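De: Zdeňka Šťastný
Para: lista de cronistas de tribunales
Asunto: Re: [cronistas] Juicio Kariuki, ¿alguien estuvo en la apertura?

El 3er mensaje del hilo decía:

> Hola a todas y todos:
> ¿Alguien pudo entrar a la apertura del juicio Kariuki? Yo me quedé
> fuera con media redacción, dicen que el cupo se llenó antes de las
> ocho. Me interesa saber si leyeron la acusación completa o solo un
> resumen, y si es cierto que la defensa pidió aplazar otra vez. También
> si se dijo algo de los correos de Firnix, que en el escrito de la
> fiscalía salen por todas partes.
> Gracias de antemano, y perdón por preguntar lo mismo que en abril.

Yo sí entré, de milagro, y te cuento lo que tengo en la libreta (con mi letra, así que paciencia).

La acusación la leyeron entera. Son 156 páginas y la secretaria se las echó casi sin respirar, con una pausa de diez minutos a media mañana para que bebiera agua la pobre. Lo gordo ya lo sabíamos: fraude en la adjudicación del almacén de Wistitz, falsedad documental y lo de las facturas cruzadas entre Firnix y Eslow. Lo nuevo, al menos para mí, es que la fiscalía ha retirado uno de los cargos contra el contable. No explicó el motivo en la sala y cuando salimos tampoco quiso decir nada.

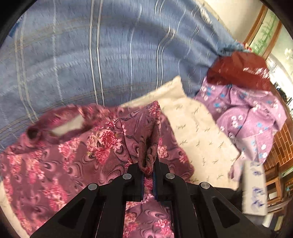 Lo del aplazamiento es cierto a medias. La defensa no lo pidió para todo el juicio, solo para la prueba pericial, porque dicen que recibieron el informe con tan poco margen que su perito no pudo ni abrir los anexos. La jueza los escuchó, se retiró un rato y volvió con un no bastante seco. Eso sí, les dejó presentar un contrainforme antes de que declare el perito de la acusación, así que tampoco se fueron con las manos vacías. A mí me pareció razonable, pero el abogado de Kariuki salió echando humo y habló de recurso. Ya veremos.

De los correos: se admiten 133. Quedan fuera los que estaban en el portátil personal de Kariuki, por cómo se hizo el registro, y esto creo que va a traer cola. Yo conté mal la primera vez y mandé una cifra equivocada a la redacción, con la consiguiente llamada a las tres de la tarde... ¡así que por favor comprobadlo con el auto antes de publicar nada!

La lista de testigos es larguísima, 68 nombres, y los primeros serán empleados del almacén. El propio Kariuki declara al final, lo ha pedido él. Estuvo toda la mañana mirando al frente, sin hablar con nadie, ni siquiera con su hermano, que estaba sentado justo detrás.

Sobre el cupo, que sé que os trae de cabeza: la sala tiene 60 asientos para el público y la prensa junta, y los reparten por orden de llegada. Pregunté si pensaban poner pantalla en la sala de al lado y me dijeron que "se está estudiando", que ya sabemos todos lo que significa. Si alguien quiere que firmemos algo entre varios, yo me apunto, pero que lo redacte otra persona, que yo con los escritos formales soy un desastre.

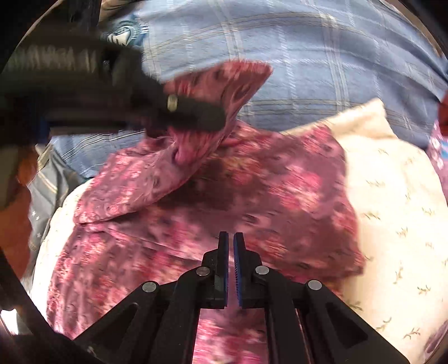
Telas sobre la cama, una de ellas rosa.

Ah, y una cosa práctica: en el control de entrada no dejan pasar grabadoras, ni siquiera apagadas. El móvil sí, en silencio. Hay enchufes solo en la última fila, a la izquierda, y vuelan.

Si te sirve, te paso las notas de la lectura por privado cuando las tenga en limpio, seguramente esta noche. ¿Alguien tiene el auto de los correos en PDF? El mío está escaneado torcido y le falta la página de la firma.

Un abrazo,
Zdeňka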